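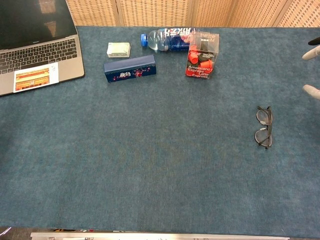 4. Setting up your incident alerts

Okay, so you've got your account and you've confirmed your email. Now comes the part I get the most messages about, which is telling Bidulero what you want to hear about and when. I wrote this section after helping my neighbor Vaida Jaunzems through it over the phone (sorry, Vaida, the old version really was a mess!).

Bidulero collects police bulletins, road closures and local news reports on violent incidents, and sends you the ones that match your area.

1. Open Settings and tap Places.

2. Type in the name of your town or district. I use Itunstead. If two places come up with the same name, check the county printed in small gray letters beside it before you tap.

3. Set your radius. It starts at 3 miles and I'd leave it there for the first week. I set mine to 392 once, just to see, and my phone buzzed all the way through dinner.

4. Pick your alert types. Shootings, robberies and missing persons are switched on already. Road closures and public meetings are off, so turn those on yourself if you want them.

5. Choose Confirmed Only or All Reports. Confirmed Only waits until the police or a second news source has backed the story up. All Reports is faster, but the early numbers of people hurt are often wrong, and they do get changed later.

6. Tap Save. Wait for the green check mark before you leave the page, or you'll be doing steps 1 to 5 again (ask me how I know).

Note: you can add up to 4 places on one account. I have my own town, my sister's, and Zilholm, where I work.

Note: when a report is corrected, the old alert stays in your list with a line through it. Rafail Giannakopoulos asked for that one, and I love it – you can see exactly what changed.

CAUTION: Bidulero is not an emergency service. If you see something happening, call 911 first and send your report afterward.

CAUTION: Please don't put victims' names in a report, even if everybody on your street already knows. Families deserve to hear from the police first. Nadja Frei reads every submission and will take names out, but with over 1000 of them waiting after a bad weekend, that can take a while.

If your alerts stop coming, check that your phone isn't in battery saver mode, then sign out and back in. Still quiet? Use the Help button and put your town in the subject line.

Section last changed 3/10/18. Sending your own reports is in section 5.

We use cookies to remember your places and settings. By continuing to use this site you agree to our cookie policy. Accept | Learn more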